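Stadlow Water Testing is an independent laboratory serving rural and regional properties across the Rurndale district. We analyse rainwater tanks, bores, dams and small community supplies, and report results in a form that owners and plumbers can use directly.

## What we test

The standard household panel covers 32 parameters, including pH, turbidity, hardness, nitrate, iron, manganese, lead, copper and E. coli. Of these, 29 are measured in our own laboratory. The remaining three are sent to a partner laboratory in Hawthorne, and are marked as subcontracted on the report.

Stock and irrigation panels are shorter. They leave out the microbiological work unless it is requested, and add sodium adsorption ratio and boron.
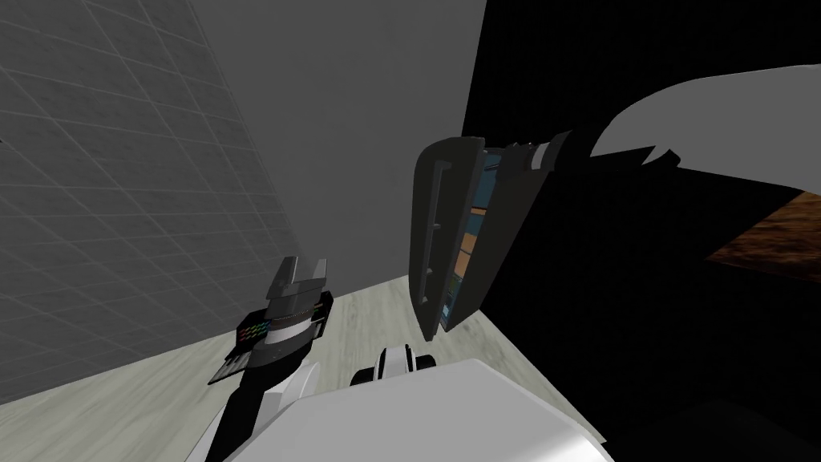

*Two-fingered gripper on a dark wrist, rendered view.*

## Sampling

Clients collect their own samples using a kit posted from our office. Each kit contains a sterile 200 mL bottle for microbiology, two larger bottles for chemistry, a cold pack and a chain of custody form. Run the tap for two minutes before filling. Do not rinse the sterile bottle, as it contains sodium thiosulfate to neutralise residual chlorine.

Microbiology samples must reach us within 24 hours of collection, kept cool but not frozen. Samples received outside that window are still analysed for chemistry. The counter closes at 4 pm.

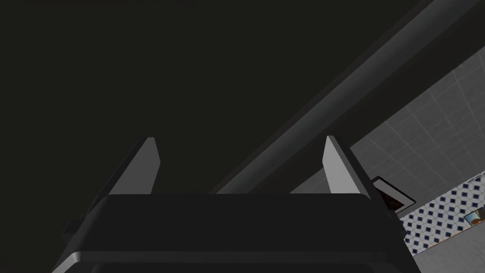

## Reporting

Results are compared with the current Australian drinking water guideline values. Any result above a health guideline is phoned through on the day it is confirmed, ahead of the written report. Aesthetic exceedances, such as iron staining or hardness, are noted in the report only.

Last financial year we issued 2,551 reports. More than half were for tank water.

## Data and records

Client records are held in Saltov, our internal sample register, which assigns a number to each bottle on arrival. Reports are kept for seven years and can be reissued at no charge. We do not sell treatment equipment or take commissions from those who do.

Kits can be ordered by phone or at the Stadlow counter. Allow three working days for postage.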